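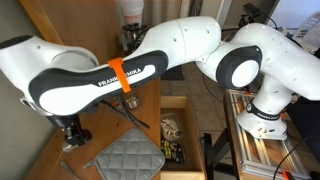
Chapter 7
Collaborative Arms in Small Workplaces

7.1 Introduction

The previous chapters dealt with fixed automation, in which a machine is built for one product and fenced off from the people who tend it. This chapter deals with arms of a smaller class. They are bolted to a table or a light aluminum frame, share the bench with ordinary tools and household goods, and are moved to another task when the work changes. The Franka Emika arm at the head of the chapter is one of this class.

The technical questions raised by such an arm (reach, payload, choice of gripper) are treated in Sections 7.4 to 7.6. The first three sections consider the work itself: which parts of a job pass to the machine, which parts stay with the worker, and which parts did not exist before the machine arrived.

7.2 Tasks and jobs

A job is a bundle of tasks. Automation acts on tasks, and the effect on the job depends on how the remaining tasks are put back together. A packer may lift, place, check, count, label and answer questions from the next station. An arm that takes over lifting and placing removes two of these tasks. It also adds new ones – clearing a stopped cycle, teaching a new position, keeping the bench in the state the program expects.

The last of these is often left out of planning documents. A drawer left open, a cable laid across the work area or a cup set down within reach of the arm is a minor matter to a person and may be an obstacle to a program. In this book the effort spent on keeping the surroundings within limits is called bench upkeep. It is recorded as working time.

7.3 Case: the Rotville packing room

Sodent, a supplier of kitchen goods, employed 71 people at its Rotville site when it placed its first arm in the packing room. The program was written by an outside contractor, Clernix. The stated goal was 2,000 packed units per shift with no change in staffing.

The goal was met in February. Shift records showed three further changes. Time spent lifting fell. Time spent watching and waiting rose, mostly in periods too short to be used for other work. Requests for help went to two packers who had learned to restart the arm, although neither had this duty in a written job description nor received pay for it.

Kováčik calls this pattern skill drift: a duty moves to whoever is able to perform it, and the formal structure of the job follows later or does not follow. At Rotville the duty was made formal after 50 shifts. Restarting and position teaching became a paid grade, open to all packers after training, and bench upkeep was given a fixed period at the start of each shift.

Terms introduced in this section: task, job, bench upkeep, skill drift.

Before reading Section 7.4, list the tasks in a job you know well. Mark those that an arm with a two-finger gripper could perform, then write down the tasks that its presence would add – and who would be likely to receive them.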